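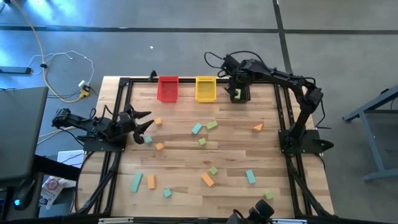

Two arms, one tabletop and a lot of foam blocks at the Kadell lab.

2025-08-23
By Yanling Xue

Filed under: Software & Tools / Conversations

Qianru Lu had her coffee in one hand and was already scrolling through a log with the other when I got to Kadell, so we skipped the small talk. She runs the planning software there, a stack the team calls Melnyk, and she wanted to tell me about a bug.

"So the planner says the path is clear, right? And it is clear, for one arm," she said. "Then the second arm gets its own plan, also clear. And then you put them on the same clock and you've got two wrists that want the same piece of air." She laughed. "I spent most of August on that."

I asked what the old version did about it. Pretty much nothing clever, she told me. One arm locked the whole middle of the table and the other one waited its turn. It was safe and it was painfully slow (I've stood in post office lines like that). The new scheduler, Arnley, chops each motion into short pieces and reserves only the space that piece needs, for only as long as it needs it.

"People hear reservation and think of a restaurant," she said. "It's more like holding a door. You hold it, you go through, you let go."

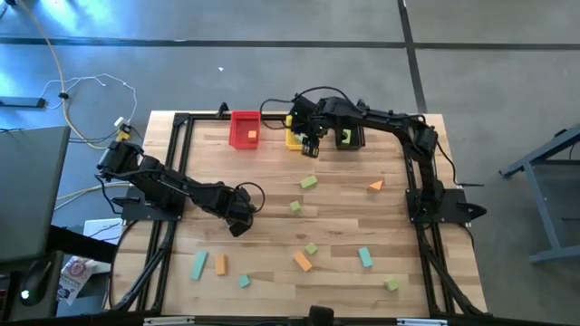 The letting go was the hard part, apparently. Early builds of Arnley would forget to release a reservation if a grasp got retried, and after a while half the table was spoken for by motions that had been canceled. She found it by replaying 525 logged runs overnight and just looking at what was still held at the end of each one. I loved this story! She seemed a little tired of it.

We got onto perception next, and here she got more careful. The detector labels blocks by color and rough shape, and the greens and teals are where it slips. "Under one kind of light I'd trust it all day. Near a window, I want a second look." Her fix was plain: every detection carries a confidence score, and if it drops too low the planner asks for another view before it commits to a grasp. That costs 60 milliseconds or so of her budget, and she argued with herself for a week over whether it was worth it. She kept it.
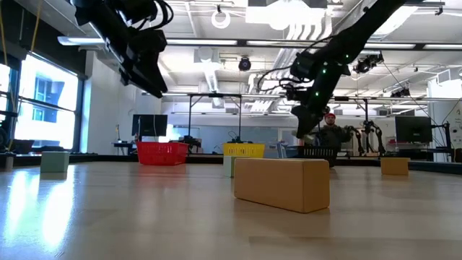
Blocks and mesh baskets at table height, with the arms reaching in.

What about learned policies, I wanted to know — isn't everybody throwing out their planners? She made a face. The group does train them, and Trarnelley, the in-house replay viewer, was written so you could lay a learned motion over a planned one and scrub through both. She uses it every day. "I'm not religious about it. If the policy picks up the block, great. I still want something underneath that knows where the other arm is."

Trarnelley, by the way, started as a script she wrote to avoid reading text logs. Now it has 1538 commits and a settings page she calls embarrassing. I asked to see the settings page. She said no.

Next on her list is replanning in the middle of a motion, so an arm can change its mind about a block that has rolled or been bumped. It works in simulation. On the real table it still stutters, and she thinks the trouble is in how the controller blends the old path into the new one, though she wouldn't swear to it. "Ask me again when I've slept," she said, and went back to the log.

Last updated: August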